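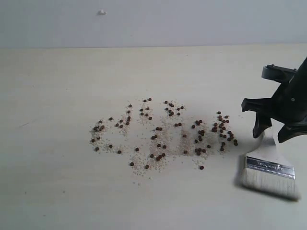
Ginis Sweep Kit: small spills for teaching robot arms to brush up

$315 per kit, tax extra
In stock, ships from Henare every Wednesday

I've been collecting demonstrations for learning systems long enough to have strong feelings about crumbs. Pick and place is lovely, everybody has cubes, and you can reset a cube with one hand while you drink your coffee. Then somebody asks whether your arm can clean a table and suddenly you're in the grocery aisle buying lentils and wondering if they're the right colour. I did that for most of a year. The Ginis Sweep Kit is what I wish I could've ordered!

It's a bench kit for recording brush-and-spill episodes by teleoperation. You get a dark pellet, a fine pale granule, brushes that a parallel gripper can hang on to, and the reset plan I use myself. It'll work with one arm or two, and it doesn't care whose arms they are.

What's in the box

Dark round pellets, one tub
Fine pale granules, one tub (refills sold separately)
Flat paintbrushes, metal ferrule, two widths
Spill cards, 129 of them, showing where to pour and how thick
Scoop and lidded tray for resets
Printed episode sheet and the same thing as a spreadsheet

Why two materials?

Pellets roll and granules smear. If you only ever record pellets, the policy learns one long confident push and then leaves a dusty streak behind it (ask me how I know). With the two mixed, your operator has to go back for the fine stuff, usually with a lighter stroke and more of the bristle laid down. I want those second and third strokes in the data. The pellets are dark on purpose too, so they read well against a pale tabletop from an overhead camera. The granules are pale on purpose so they don't. That's mean, but kitchens are mean.
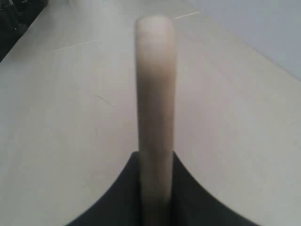

Wrist views take a bit of thought with long tools. Whatever you're gripping tends to sit right up the middle of the view and hide a good slice of table, so I always record at least one fixed camera alongside. Set your exposure by hand and leave it there. Auto exposure on a cream or white bench will drift as the dark fingers move in and out, and you'll spend an evening grumbling at it.

Holding the brush

You can grip by the handle or by the ferrule, and I'd record both. A handle grip gives you reach and a bit of flex. A ferrule grip is stiffer, and the bristle tips go pretty much where the wrist goes, which new operators find a lot easier. Keep the two apart in your episode sheet, there's a column for it. The first time round I didn't, and sorting them out afterwards from video was the dullest week of my spring.

If the brush slowly twists in the jaws, stick a strip of thin rubber on the inside of each finger. We don't include any, because every gripper seems to want a different width.

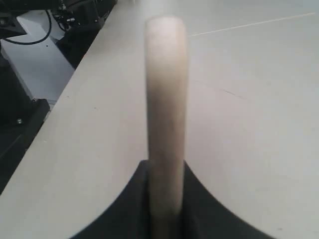

Scratches and little specks on the bench are fine, by the way. I've had customers write in wanting to resurface a table before they start, and please don't go to the trouble! A policy that has only ever seen spotless tabletop will cheerfully try to sweep up a scratch. Leave the marks where they are, and shift the spill around them between episodes.

How I run a session

1. Pull a spill card and pour to match. Close is good enough.
2. Start recording before the brush moves.
3. Sweep toward the same side for the whole block, then switch sides for the next block.
4. Stop when the operator would be happy to leave it. Don't chase every last grain.
5. Mark the episode keep, maybe or bin straight away, while you still remember it.
6. Scoop into the tray, re-pour, next card.

My own set on this kit is 21 sessions and over 2000 episodes, and I'm still on the first tub of pellets. The granules go faster, mostly onto the floor.

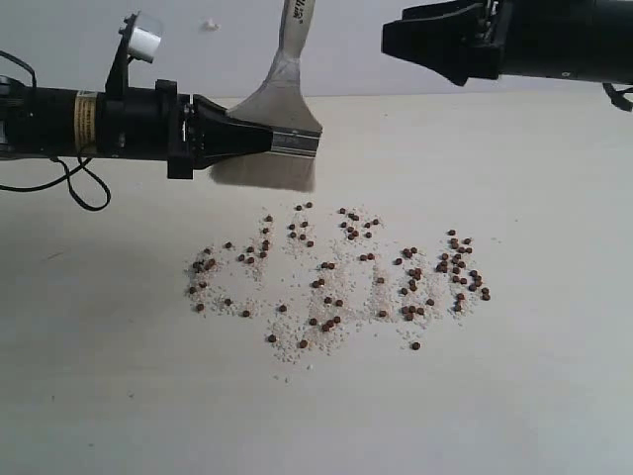
With a second arm on the bench you've got choices. I started with one arm brushing and the other parked open and out of the way, which is good practice for operators who haven't driven a pair before. Later on you can hand the other side a dustpan or the tray. Just decide where the idle arm parks and write it down, or it'll be somewhere different every morning.

Good to know before you order

The granules are fine enough to get into open bearings, so keep cable ends and vents up off the table and vacuum after each block. Don't wet the pellets. Brush bristles splay with use, and I'd keep the tired ones in rotation.

The Movton tray holder fits the kit's tray. The Vesmont one nearly does, and you'll need to trim the lip.

Returns are fine on unopened tubs. Opened tubs I can't take back, sorry.

Refills and spares

Pellet refill, one tub
Granule refill, two tubs
Brush pair, one of each width
Replacement spill cards, full deck

Need a purchase order or a quote for several benches? Use the form at the bottom of the page and tell me which arms you're running. The next batch of decks is back from the printer in September.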